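The Year I Put My Phone to Bed in the Hall

I used to think I was pretty good about my phone. I didn't text at dinner, I never once walked into a fountain, and I had strong opinions about people who watched videos on the bus without headphones. Then in January 2018 I looked at one of those screen-time apps for the first time, a little thing called Pleltton that a friend had been nagging me to try, and it told me I'd picked up my phone 852 times that week.

I read the number twice. Then I put the phone down, and then (you guessed it) I picked it up again to see if that had counted. 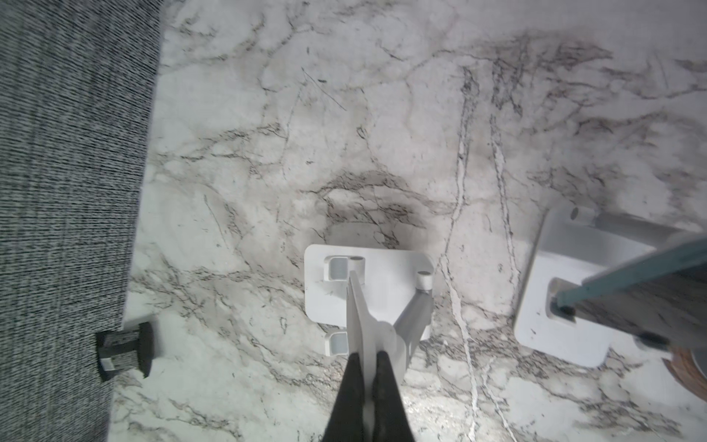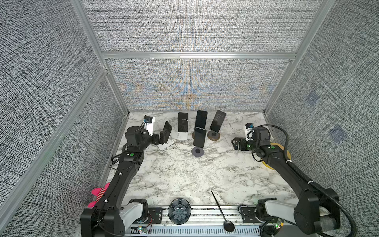
Small white stands and a marble top

It had counted, of course.

My first idea was to buy my way out, because that's how I deal with most problems. I own running shoes for the same reason. I went looking for a charging stand, figuring that if the phone had a proper place to live it would stop living in my hand. Do you have any idea how many charging stands there are? I spent a whole evening reading about them, on my phone, in bed, until well past midnight. I wish I were making that up.

The one I ended up with was the Dritora, which I liked in the store mainly for being heavy enough that the cat couldn't drag it off a shelf. It cost 20 dollars more than I meant to spend. I set it up on the nightstand, and my phone stood there glowing at me all night like a tiny jukebox. Every time a message came in, the whole bedroom knew about it. I lasted four nights before I moved the stand out to the hall, onto the narrow table where we keep the keys and the mail we're ignoring.

That first night with the phone in the hall was ridiculous. I lay there wondering who'd starred in a movie I hadn't thought about since high school, and I couldn't look it up! I got up for a glass of water I didn't want so I could walk past it. But I slept, and I slept again the night after, and by the end of the second week I'd stopped making up reasons to go to the kitchen.

The alarm clock problem

Everybody says the same thing when I tell them about this: "But I use mine as an alarm." So did I. You need a clock, and you need to accept that it'll be a little bit ugly. Mine is a Standadon travel clock from a thrift store, beige, with a beep like a truck backing up. It has one job and two buttons, and I've grown so fond of it that I took it along to a hotel.

I will say that the old-fashioned clock makes mornings feel different. With the phone, I'd turn off the alarm and be reading some stranger's argument about parking before my feet touched the floor. Now I turn off the beep and there's nothing else to do except get up or go back to sleep. I've done plenty of both.

What I did with the evenings

I'd love to report that I learned Italian. I did not. Mostly I read, slowly and in no order, starting with a fat paperback about lighthouse keepers that I'd owned for years and used as a doorstop. It's 316 pages and it took me 16 nights, and I remember more of it than anything I scrolled past that winter.

I also started going to the Ní Chonaill, the little café two streets over that keeps a shelf of board games and stays open late. There's no rule about phones in there, and plenty of people have theirs out. But the tables are tiny, and once you've got a teapot, a cup and a checkerboard down, where would you put one? I've become a decent checkers player, by which I mean I now lose slowly.

The parts that didn't stick

I tried turning my screen gray, which was supposed to make everything on it boring, and all it did was make me buy a sweater in the wrong color. I tried deleting every app with a red dot on it. That went fine until I needed a boarding pass. And I tried a whole phone-free weekend, but I got lost on the way to a farm stand and came home with gas station peaches.

So the hall table is what I've kept. My phone sleeps out there on its stand, with the keys and the electric bill, and I say good night to it a little after ten. Some nights it's closer to eleven.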